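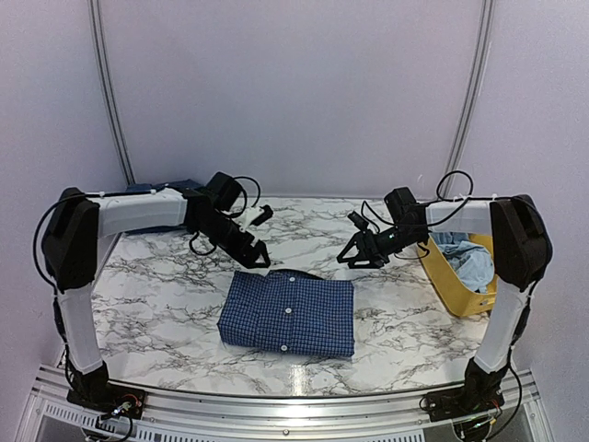 Supplier Consolidation at Senovetti After the Lewis Merger
Student project report, Business Administration
Last updated: Apr 23, 2021

1. Background
Senovetti makes shirts and school uniforms for regional retailers. It merged with Lewis, a smaller workwear company, and kept both purchasing offices open for the first year. Our project looked at what happened when the two supplier lists were combined.

2. Method
We read the purchasing records supplied by the company and sent a short questionnaire to 60 suppliers. We received 43 replies. One was blank and was left out, so the results below are based on 42.

3. Findings
Most suppliers said they were told about the merger by letter in August. Several kept sending invoices to the old Lewis address and were paid late. Fabric suppliers had fewer problems than button and label suppliers, who usually dealt with one buyer by phone.

Dolus and Zetska both sold thread to the two companies at different prices. Senovetti now buys all its thread from Zetska on 40-day payment terms. We were not given the new price, so we could not work out the saving.

4. Recommendations
The company should use one invoice address and one order form. Small suppliers should have a named contact in purchasing. The questionnaire should be repeated next year with the same questions.

Contact the department office | Copyright 2021 | Back to top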